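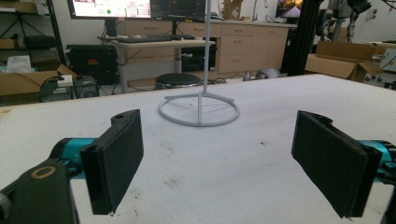
Flultitz操作工位，白色台面中央为浅灰色立架

关于赴Flultitz自动化工作间参访情况的报告

2021年2月7日，我处派员赴Flultitz参访，了解配饰整理工序引入自动化设备后岗位设置与人员安排的变化情况。参访由该单位工艺部门接待，上午查看工位，下午与操作人员座谈。现将有关情况报告如下。

一、基本情况

Flultitz主要承接服装配饰的挂架、取放和分拣业务，客户以Himano和Bhatia两家零售企业为主。该项业务品种杂、批量小，长期依靠手工完成。今年1月起，工作间改用手持夹爪进行示范操作，由操作人员握持工具完成取放动作，所记录的动作供后续机械臂程序使用。目前登记在册的配饰品种为127个，已完成示范记录772条。

夹爪为两指对夹结构，指面覆有深色软质衬层，适合夹取织物类物件。据接待人员介绍，衬层属易耗件，由班组自行更换，更换情况记入当班日志。工作台旁即为电脑桌，操作人员在两处之间往返，记录与核对均由同一人负责。

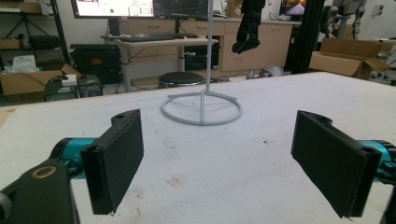

Remedios Arroyo在座谈中表示，过去一个班下来手指发僵，现在换成握工具，手指轻松了，手腕和前臂却更容易累，希望轮换间隔能够再短一些；她还提出，示范做得好不好，目前只看条数，看不出谁的动作更稳，考核办法应当跟着改。

二、岗位与人员变化

座谈中反映较为集中的有两个方面。

其一是工作内容。原挂架岗位编制未减，岗位名称改为“示范操作员”，职责中增加了动作记录、数据初核和夹爪日常检查。部分老员工对屏幕操作不熟悉，工作间安排了为期2周的跟班培训，培训期间工资照发，不计产量。培训教材由供应方Nuvard提供，员工普遍反映术语偏多，班组已着手改写为本岗位用语。

其二是劳动强度。握持工具作业时手臂悬空时间较长，工作间现行规定为每班轮换3次，每次休息约15分钟。工位旁备有圆凳，但台面高度系按站立作业设定，坐姿下手臂抬得过高，多数人仍选择站着做。接待人员表示，可调高度的工作台已列入采购申请。

三、作业难点

织物配饰柔软易变形，是自动取放的主要难点。以领结为例，两翼与颈带的受力情况不同，夹住颈带提起时，两翼容易翻折；夹住中间的结，颈带又会拖在台面上。 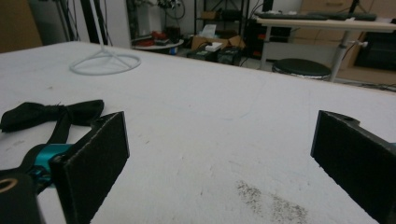 熟练员工通常先将颈带理顺，再从结的一侧下指，这一顺序原本没有写入任何作业文件，在示范记录过程中才逐步整理出来。工艺部门已据此补充作业指导书，并注明经验来源人员姓名。我处认为此项做法值得借鉴，老员工的手上功夫由此得到书面确认，在岗位评定中也有了依据。

台面清洁问题亦应引起注意。浅色台面易留擦痕和污迹，现由当班人员下班前统一擦拭，未规定班中清洁次数。

四、几点建议

（一）我单位如引入同类工具，应先行测算握持作业时长，并将轮换制度写入岗位规程，不宜待出现不适后再行调整。

（二）岗位名称变更应与薪级核定同步办理。Flultitz目前名称已改而薪级未定，座谈中有员工就此提出询问，对方答复年内解决。

（三）培训材料应在上岗前完成本岗位化改写，并请一线人员参与审读。

（四）动作记录涉及员工个人操作特征，其保存期限、查阅权限和用途应事先书面告知本人。

作业指导书样本及座谈记录另行报送。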